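Trevholm Tabletop Sort

From the Zatness wiki, the student robotics reference

Contents
1 Overview
2 History
3 Format
4 Bench task
5 Scoring
6 Hardware and software
7 Teams and roles
8 Training sessions
9 Criticism
10 See also
11 Notes

The Trevholm Tabletop Sort (usually TTS, or just "the Sort") is a student competition and semester-long project run by the robotics club at Trevholm College. Teams get a pair of small robot arms on a wooden table, a container, and a pile of ordinary household stuff. Arms pick the stuff up and put it where it goes. Scored on what ends up in the right place and on how little a human had to step in. Open to all years, no entry fee, no prior robotics needed (some Python helps a lot).

It is the older and smaller of the two Zatness events. For the mobile robot one see Zatness Hallway Run.

Overview

The Sort is a manipulation contest. No driving, no walking, no arena. Everything happens on the tabletop within reach of the arms. Students drive the arms by hand first, record themselves doing the job, then train a policy on the recordings and let it try the job alone. Two halves, taught half and autonomous half. Both count.

Objects are things from a bathroom shelf, mostly. Bottles, tubes, toothbrushes, small packets. Cheap, easy to replace, and harder than they look. Shiny plastic confuses depth estimates. See-through plastic is worse. A bottle on its side rolls.

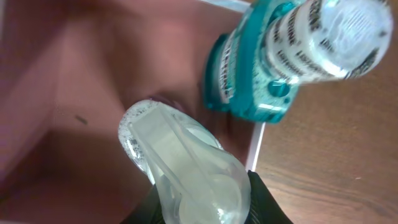 Wrist view. Clear plastic bottle between the fingers, teal bottle with a white cap at the side of the pink bin.

The club describes the Sort as a project first and a competition second, and the scoring reflects that up to a point (see Criticism). A team can finish well down the table and still get full course credit if the lab notebook is complete. Most of the people who drop out do so over the notebook.

History

Started as an end of term exercise in the intro class. Only wooden blocks in those days. Blocks were dropped after two seasons, every team had more or less the same solution and the runs all looked alike.

Household objects came in the season after that, first with a free choice of item, which caused arguments. One team brought nothing but sponges. Since then the object list is fixed by the organizers and posted a week ahead.

The event moved from the basement lab to Kikuchi Hall when the class outgrew the basement. Kikuchi has better light in the mornings and much worse light after 4 p.m., and teams that trained early and ran late have suffered for it. The light issue has its own page, see Kikuchi lighting.

The most recent season had 24 entrants in 11 teams. Bigger than any season before it. Finals were in June.

Format

A season has three stages.

Open bench. Any team can book a table. No scoring. Teams learn to drive the arms and mess around with camera placement. Lasts until everybody has passed the safety check.

Recording. Each team records demonstrations of the task, a person steering the arms by hand throughout. An episode is one full attempt start to finish. Failed episodes may be kept but have to be tagged as failed. Teams are free to share episodes with each other and a few do, mostly out of the kindness of their hearts and because recording is dull.

Finals. Autonomous runs in front of the judges, plus a driven run where a student does the same task by hand as a baseline. Order is drawn by lot. A team may swap one run slot with another team if both agree.

Between recording and finals there is a freeze. No new demonstrations, though training can go on. Teams have been caught recording during the freeze on two ocassions, both lost the season's points.

The winners get a plaque and first pick of bench times for the next season. The bench times are what people want.

Container rules are short. Open top, light enough that an arm could knock it. Not fixed to the table. A container pushed off its spot stays where it was pushed unless it goes over the edge, then the run stops. Bins and boxes have both been used. Cardboard moves more, bins have higher walls and hide things from the overhead camera. Opinions differ on which is worse.
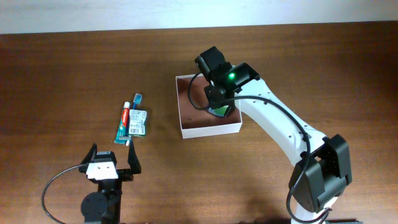
Bench task[edit]

The regular bench task is the toiletries sort. Items start on the table beside the container and have to go into it, any order. Small tubes, toothbrushes in their packaging, little bottles. On some days the reverse task is set instead, with items taken out and laid on the table.

Both arms are allowed, either can do all the work. Plenty of teams park one arm and never move it. Judges don't mind. A parked arm has to stay powered and has to stay out of the container.

Things that go wrong, from the judges' sheets:

- Grip on packaging instead of the thing inside. Item slides out of its sleeve.
- Long items set down across the rim. Counts as not placed.
- Box dragged along by a finger caught on the wall.
- Clear bottle not detected at all.
- Wrist cable snags a corner of the box. Route the slack along the link and leave enough for a full wrist turn.
- Arm blocks the head camera's view of the item it is reaching for. Very common. The wrist camera is there for this.

Toothbrushes in packets are generally thought to be the hardest item on the list. Flat packet, not much to pinch. The usual approach is to come in from the side and tip it up on its edge, and the usual result is the packet skating away across the table. Toothpaste tubes are easier, grab near the cap where the tube is fatter.

Scoring

Maximum for a season is 695 points. Highest score so far is well short of it.

Placed items score full if released inside the container and the fingers come away clean. Half if the item is inside but got there by being dropped from above the wall height. Nothing for an item touching the rim. Order of placement doesn't matter.

Human touches cost points. A touch is any contact with arm, item or container between start and stop. Moving a cable out of the way is a touch. So is steadying the table, a rule added after one very long argument.

Notebook points are added last. Judges read for whether another team could repeat the work from what is written. Screenshots of loss curves with no labels get nothing.

Ties go to the team with fewer episodes in its training set. The idea being that doing more with less should be worth something.

Hardware and software

Arms belong to the club and are the same type on every bench. Jointed, desk mounted, with a two-finger gripper. Motor modules are black, most of the links are white with rows of screw holes for mounting extras. Teams may bolt things to the links as long as it comes off again. Status light on the modules should be green before anyone starts a run, and if it isn't, power down and start over, don't fiddle.

Finger pads may be swapped. Ridged pads are popular for bottles. Tape on the fingers was allowed, then banned for the residue, then allowed again if it's the paper kind.

Cameras: one at head height looking down over the table, one at the wrist. Extra cameras have to be declared before the freeze. Wrist cameras focus badly up close and a lot of the picture is blur at the moment of grasping. Training seems to cope.

Recording and playback run through Sunia, the club's own software. Written by students over several years and it shows. Sunia does the following:

Drives the arms from a hand controller.
Saves camera streams and joint positions together, same clock.
Tags episodes (good, failed, practice).
Plays an episode back on the real arm, at half speed unless told otherwise.

It doesn't do training. Teams bring their own code for that or start from the class notebook. Known problem: Sunia drops the wrist stream if the disk is nearly full and gives no warning. Check disk space before a session. Check it again halfway.

Teams and roles

Teams are two or three people. Singles can enter but get matched with another single where there is one.

There are no official roles. In practice one person drives, one watches the item and the container and calls out, one keeps the notes. Swapping drivers midway through recording is discouraged, as two people's habits in one data set tend to give a policy that dithers. Some teams do it on purpose and claim it helps with unusual starting positions. Not settled.

Training sessions

Sessions are in the evening, doors at 6 p.m. Each starts with a cable check and a homing run with nothing on the table. After that items go out and recording begins.
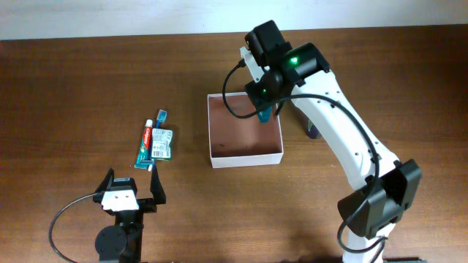
Bench layout for the toiletries sort, gripper above the white box with a small teal object. Second gripper lower left.

New drivers are told to go slow and pause above the container before letting go. The pause gives the policy a clear point to learn from. It also makes for tidy placements, most of them anyway.

Items get moved between episodes. Different angle, different distance from the box, a different neighbor. Sets where the tube always lies the same way produce arms that can only pick up a tube lying that way, teams find this out at the finals more often than they should.

The largest training set entered in the last season was 146 episodes. It did not win.

Criticism

Main complaint is the tie rule. Some teams hold back good data to keep the count low, which the rule was never meant to encourage.

Second is access. Bench times go to past winners first, so new teams get the late slots with the bad light. A draw has been proposed. Still under discussion as of the last edit.

There are also regular complaints that the driven run is worth too much. A steady hand can cover for a weak policy. The organizers cut its share once already and have said they won't cut it again before next season.

See also

Zatness Hallway Run
Kikuchi lighting
Sunia (software)
Toiletries sort, past object lists
Gripper pads, allowed and banned

Notes

1. Object lists before the fixed list were never written down. Sponge story is from the club newsletter.
2. Point totals from the early seasons used a diffrent scale and can't be compared.
3. Section on Hardware needs an update for the new pads.

Categories: Student competitions | Robot manipulation | Trevholm College | Pages needing cleanup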